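**Workshop Report: The Sorting Arm in Bay 5**

Members who have used the west end of the shared workshop since December will have noticed the new bench frame in Bay 5. It belongs to the Uvero project, a tabletop sorting arm that Graciela Arancibia and Nii Fiadzo are building under the members' project scheme. The board has asked each project team to report once per term, and the following is a summary of the Uvero team's first report.

The purpose of the arm is modest. It is intended to lift small turned parts from a shallow tray and place them in a rack, so that parts leaving the lathe can be set aside for inspection without a member standing over them. The team has set a working limit of 376 grams for any single part, which covers nearly everything made on the small lathe.

The base and lower arm are complete. The base was cut from plate left over from the old drill stand, and the shoulder joint uses a secondhand gearbox supplied by Esfahani, the surplus dealer on Pleltell Road. The first gearbox had too much play and was returned. The replacement was fitted with new shims and has held its position well under load. Wiring to the elbow is finished, but the cable guide rubs at full reach and will be remade in a softer plastic.

The wrist is behind schedule. Two printed housings split along the layer lines when the screws were tightened, and Mr. Fiadzo has redrawn the part with thicker walls and brass inserts. Members with experience in printing nylon are invited to speak with him.

While the wrist is being remade, Ms. Arancibia has moved the grasping work into simulation, using a program the team calls Idex. The tray, the parts and the two-finger gripper have been modeled, and the control software can be tried against them at any hour without risk to the hardware. Current work concerns the approach to a cylinder lying on its side: how far the fingers should open, and how low they may travel before they meet the tray floor.
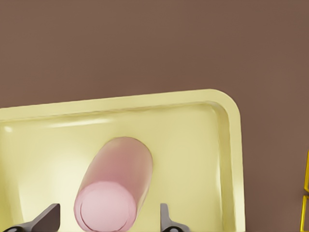 *Idex simulation: the gripper fingers open on either side of a pink cylinder in the tray.*

The team has spent $29 of its materials allowance on fasteners and inserts this term. A further request for a motor driver board is under review.

Members are reminded that the power supply in Bay 5 must remain off unless one of the two builders is present. The emergency stop is mounted on the left side of the bench — please do not hang coats or extension cords over it. Questions about the project, and offers of help with the wrist housing, may be left in the Uvero folder at the front desk or made by telephone at extension 1901.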